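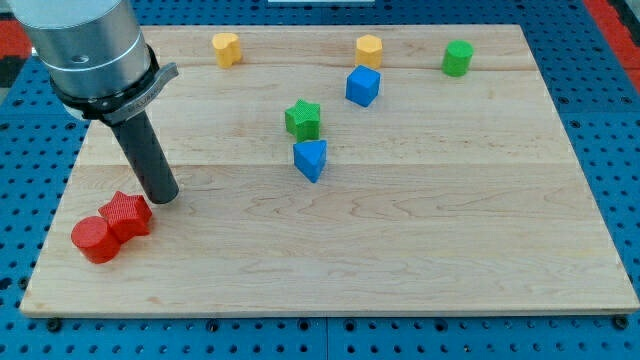
The Gornetti toy library in Sukedthorpe will move into the former Gitell shoe store on Mohammed Street in April, giving it room for a full-size play area for the first time. The library lends games, puzzles and building sets to families for up to six weeks and has run out of shelf space at its current address. Most requests are for toys aimed at preschoolers, such as small colored blocks in simple shapes – cubes, cylinders, stars – and the new site will keep those on low shelves near the door.

Membership will stay at $24 a year per household. The library has roughly 500 items on loan at any time and adds about one delivery of donated toys a month. Donations are checked for missing pieces and cleaned before they go out.

The current branch closes on a Thursday at 6 p.m., and loans due during the move will be extended without charge. The first story hour at the new address has space for 40 children. Sign-up is at the front desk.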